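최종 수정: 5월

지난번에 예고했던 프로코펜코(Prokopenko) 공장 오픈데이, 드디어 다녀왔어요! 신청은 진작 해놨는데 문자가 너무 늦게 와서 떨어진 줄 알고 다른 약속을 잡을 뻔했지 뭐예요. 역에서 셔틀 타고 한참 들어가는데 창밖이 죄다 창고라 살짝 졸았습니다(옆자리 분 죄송해요, 어깨에 기댄 것 같아요).

접수하고 나니 목걸이 명찰이랑 안전화 덮개를 주더라고요. 이날 참가자가 58명이었는데 조를 나눠서 돌았고, 저는 5조였습니다. 5조는 점심을 먼저 먹고 시작하는 조라서 처음엔 좋다고 했다가, 배부른 채로 설명회장에 앉아 있으려니 눈꺼풀이 얼마나 무겁던지... 메뉴는 제육이었고 맛있었어요. 국은 좀 짰고요.

설명은 보르지보이 파울리크(Bořivoj Paulík) 씨가 해주셨어요. 체코 분이신데 한국어를 꽤 하시고, 막히면 통역하시는 분이 옆에서 도와주는 식이었어요. 말씀이 빠르신 편이라 필기는 포기했고, 기억나는 것만 적자면 여기서 쓰는 제어 프로그램 이름이 클라루라(Clarura)고, 손 쪽은 베보프(Bevov)라는 팀이 따로 맡아서 만든대요. 손만 만드는 팀이 따로 있다니 괜히 멋있지 않나요? 저는 로봇이라고 하면 걷고 뛰는 것만 생각했거든요. 근데 파울리크 씨 말로는 자기네 회의 시간의 절반은 손가락 얘기래요ㅋㅋ

그러고 나서 드디어 시연 구역으로 이동! 저는 집게처럼 두 갈래로 된 걸 상상하고 갔는데 사람 손처럼 마디가 나뉜 회색 손이더라고요. 엄지도 따로 있고요. 부품을 쥐는 동작을 보여준다고 해서 다들 안전선 앞에 바짝 붙었는데, 제 앞에 키 큰 분이 서 계셔서 까치발을 들었다 내렸다 했습니다.

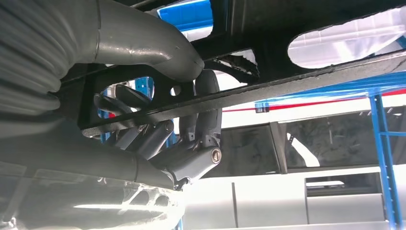

제일 신기했던 건 생각보다 조용하다는 거였어요. 영화에서처럼 위잉 철컥 할 줄 알았는데, 관람객들 웅성거리는 소리가 훨씬 컸어요. 저희 조에 초등학생 남자아이가 하나 있었는데 "쟤는 손 안 아파요?" 하고 물어서 다들 빵 터졌고요. 파울리크 씨가 엄청 진지하게, 아프지는 않은데 너무 세게 쥐면 손도 부품도 상하니까 힘 조절이 제일 어렵다고 대답해 주셨어요. 그 와중에 저는 우리 집 잼 뚜껑 생각을 했습니다. 얘네한테 맡기면 열어주려나요.

질문 시간에 저도 용기 내서 하나 물어봤어요. 잡는 물건이 바뀌면 처음부터 다시 가르쳐야 하냐고요. 비슷한 모양이면 조금만 손보면 되는데, 얇고 긴 것과 동글동글한 건 완전히 다른 얘기래요. 지금까지 연습시킨 물건이 80가지쯤 된다는데 많은 건지 적은 건지 감이 안 와서 그냥 와아 했어요. 더 물어보고 싶었는데 다음 조가 벌써 문 앞에 와 있어서 패스.

나오는 길에 기념품 코너가 있었는데요, 유섹(Useck)이라는 협력사에서 나온 조립 키트가 있길래 조카 주려고 하나 샀어요. 부품이 14개밖에 안 된다고 해서 만만하게 봤는데 설명서 글씨가 깨알 같아서 아직 봉지도 안 뜯었습니다. 조카가 오면 같이 하려고요(라고 쓰고 시킨다고 읽는다).

혹시 가실 분들은 편한 신발 꼭 신고 가세요. 앉을 데가 설명회장 말고는 거의 없어요. 그리고 현장은 에어컨이 세서 겉옷 하나 챙기시고요! 가을에 한 번 더 한다는데 그땐 남편도 끌고 가볼까 생각 중이에요. 키트 조립 후기는 성공하면 올릴게요.

이 블로그는 방문 통계를 위해 쿠키를 사용합니다. 계속 이용하시면 쿠키 사용에 동의하신 것으로 간주합니다.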